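Dividend reinvestment plan

From my investing wiki, the bit I get asked about most. Last edited 2018-11-24.

A dividend reinvestment plan (DRIP to its friends, and I'm afraid I'm one of them) is an arrangement where a company's cash dividend goes straight into buying you more of its shares. You never see the money. It shows up on your statement as a slightly bigger holding, often with a fiddly decimal on the end, and you get on with your life.

How it works

Say you hold 1000 shares in Rarkico, a made-to-last, dull-as-ditchwater sort of business that I've owned for years. It pays 2p a share, so you're due £20. Without a plan that lands in your account as cash and, if you're me, gets spent on lunch. With a plan, the £20 buys Rarkico shares at whatever the price is on the dealing day. At 285p each that's seven whole shares and a few pence over. Some plans carry the pennies forward to next time, some give you a fraction of a share, and some (boo!) send you a cheque for the difference.

The next dividend is then paid on 1007 shares, and so on. It's compounding, just done in tiny nibbles.

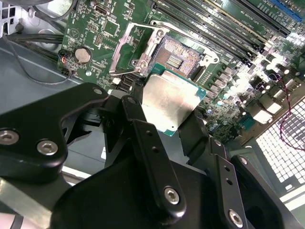

Types of plan

There are two main sorts and people muddle them all the time. I did, for ages.

Company plans are run by the firm's registrar. You fill in a mandate once and it carries on until you cancel. Cernska has one like this, and the form is short enough to do while the kettle boils.

Broker plans are run by whoever holds your shares for you. They're easier to switch on, but look at the dealing charge! My old broker, Skelludier, had a minimum fee that ate a silly amount of any small dividend, and I didn't notice until I sat down with the statements one wet November.

A scrip dividend is a cousin of both. There the company issues brand new shares to you, so nothing is bought in the market and there's usually no stamp duty to pay. The downside is that everyone who takes cash ends up owning a slightly thinner slice.

Tax

The one that catches people out. In the UK a reinvested dividend is still a dividend, and outside an ISA or pension it counts towards your allowance exactly as if you'd had the cash. Each little purchase also has its own cost for capital gains. Sneha Vashisht, who used to write the Gautam newsletter, kept hers in a school exercise book, one line per purchase, and I've copied her ever since. Keep the paperwork. Please!

Arguments for and against

I like these plans because I'm lazy and they take the decision off me. Against that, you're buying the same share over and over whether it's cheap or dear, and a holding can grow into far too big a chunk of your savings while you're not looking. Anyone living off their dividends will want the cash anyway.

See also: scrip issue, ex-dividend date, pound cost averaging, stamp duty on shares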